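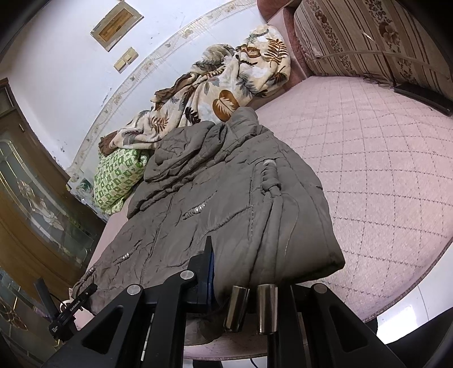
puffer season is over, she's on the bed, it's folding day

ok so every May I tell myself I'm going to deal with the winter coats like an adult and every May I shove them in the bottom of the closet and shut the door with my hip. not this year!! thread, because I need witnesses

first up is the olive-gray one. I have worn this jacket to the grocery store, to a wedding rehearsal (long story, the heating was out) and on the whole train ride to Brestedgate and back. look how wrinkled. that's a winter's worth of being sat on

I always do puffers on the bed and never on the floor. our floor is tile and it gets gritty no matter how much I sweep, and then the grit ends up in the hood and you find it in November

speaking of the hood. the hood is my enemy. you get the body nice and flat and the hood is still up there in a wad doing its own thing. my method now is hood down flat FIRST, then sleeves in, then fold up from the hem

also please empty your pockets before you do any of this. so far today: one lip balm, a parking stub from the Tutham garage, and a cough drop that had become part of the lining

someone asked about the cord. yes I leave it loose for storage. I cinched it tight one year and the fabric kept that gathered look until practically Christmas. the little silver studs I just turn to the inside so they don't snag on anything

ok the squashing part. I used to use those vacuum bags and I've gone off them. they look so satisfying and then you open them in the fall and your coat is a pancake for a week. I got a cotton storage bag from Erno instead, 60 liters, and it fits two puffers if you kneel on it a bit

(it does not fit three. I tried. the zipper and I are no longer speaking)

yes the bedspread is the pink quilted one! it was my grandmother's and it has survived everything. quilted jacket on a quilted bedspread, I know, it's a lot of stitching for one room

the thick blanket up at the head of the bed is next. it's too warm for it now but I'm not putting it away until we've had a full week of nights over 62, because last time I got cocky and spent three days sleeping in a sweatshirt

to the person who said just get a bigger closet: our place is 546 square feet. the closet is a shelf with ambitions

update: jacket is folded, hood and all, second try. it's not pretty but it's a rectangle

still to do: the long wool coat, two fleeces, and the ski pants from the Mangundap trip that I have worn exactly once and refuse to give up

taking a coffee break and then it's the scarves. if you have a scarf system that isn't "ball" please put it in the replies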